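Unit 3: Hand-held grippers, shared workshop build
Notes: Zaid Fakhoury

Print both bodies before cutting cable. Jaw travel is set by the stop screw; close the jaws fully, back off one turn, then lock. The marker plate is bolted on last, and its offset from the jaw tips goes in the build log to the nearest millimeter.

Log each grasp as one episode. The Carnstead set has 1,816 episodes, of which 116 were dropped for lost tracking.

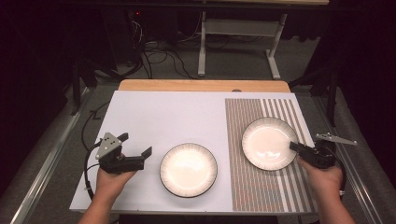 Fig. 3. Two-handed plate task. Right jaws at the plate rim, left jaws open.

Rim grasps load the jaw tips unevenly. Check the pads for twist every 200 episodes and replace both together. Keep the cable slack behind the handle, clear of the wrist.

For next session: measure your own offset again and bring both values.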